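Perkinby Issues Revised Practice Note for Two-Arm Work Cells Handling Packaged Food

Perkinby has published the second edition of its practice note on tabletop robot cells that handle packaged food and drink. The revision takes effect in October and replaces the single-page checklist that member sites have used until now. It applies to cells with one or two arms mounted at bench height, working on wrapped, bottled or boxed goods and on bakery items served without further cooking.

The note is guidance for member sites. It does not replace the risk assessment that each site must carry out for its own installation, and it gives no presumption of conformity with any law or published standard. Sites that already work to stricter internal rules are told to keep them.

The main change concerns stop controls. Under the first edition, a cell needed one emergency stop within reach of the operator's normal standing position. The revised text sets a distance. The actuator must be no more than 700 mm from the edge of the work surface where the operator stands, and nothing may be stored in front of it or on top of its housing. The stop must act on both arms together. A control that halts one arm while the other finishes its motion is no longer accepted, even where the two arms have separate controllers.

Stops are to be tested at the start of each shift, with both arms powered and holding position. The result goes in the cell log with the time and the initials of the person who made the test. A failed test takes the cell out of service until the fault is found and the test has been repeated.

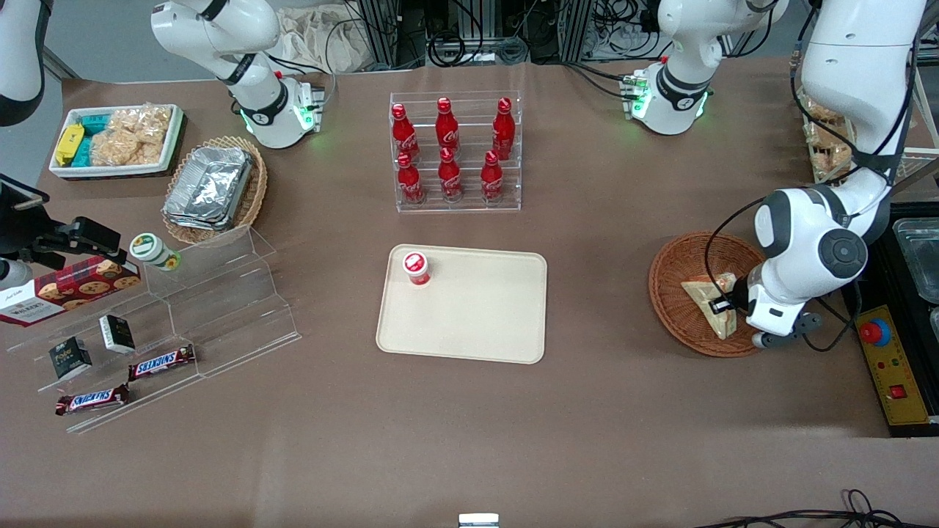 Speed limits have been rewritten in plainer terms. When a person can reach into the shared area, the tool must move at no more than 500 mm per second during transfers and must slow further before it enters a basket, bin or tray. The note leaves the second figure to the site, which must write it down and be able to show how it was chosen. Speed is measured at the fingertips of the gripper, with the heaviest listed item in hand.

Grip force is handled by item class. Rigid packs such as boxes, jars and capped bottles form the first class. Soft wrapped goods form the second. Bread, sandwiches and pastries form the third, and for these the note requires a force setting saved under its own name, so that an operator does not have to edit a value by hand between runs. Fingertips that touch unwrapped food must be removable without tools and must be cleaned on the schedule used for serving utensils at the same site. Fingertips used on unwrapped food may not be used on outer packaging in the same run unless they are cleaned in between.

The section on layout is new. Display stands, racks and baskets must be placed so that neither arm has to pass over the operator's side of the table to reach them. Tall items go at the back. Where two arms can reach the same container, the program must reserve that container for one arm at a time and release it only after the gripper has cleared the rim. Camera mounts and brackets count as fixed obstacles and must be included in the collision model, along with their clamps. Loose cable on the work surface is to be secured or routed outside the reach of both arms before a cell is approved for routine use.

Status lights on the arms may be used as an aid to the operator but may not be the only sign that a cell is live. Sites must post the meaning of each color at the cell. Mixed fleets, in which the same color has different meanings on different arms, must be listed in the site register.

The draft was tested against 82 cell layouts submitted by member sites, among them Sondale and Fula. According to Didier Barbier, who edited the revision, most of the comments received dealt with shared containers and the placement of the stop control.

"The old wording said 'within reach,' and sites read that in different ways," Barbier said. "A distance can be checked with a tape measure."

Vincze, which supplies cell software to several members, asked for a longer changeover on the container reservation rule. The final text allows existing cells to meet that rule by written procedure until their next software update. New cells must meet it in software from the effective date. The stop control requirements carry no such allowance.

Cells used only for training or program development are covered in an annex. They may run with unlisted items on the table, provided that the food is marked as not for consumption and is discarded at the end of the session. All other requirements apply to them in full.

Member sites can request the note and the blank log sheets from the Perkinby standards desk. Comments on the annex will be accepted until the text takes effect.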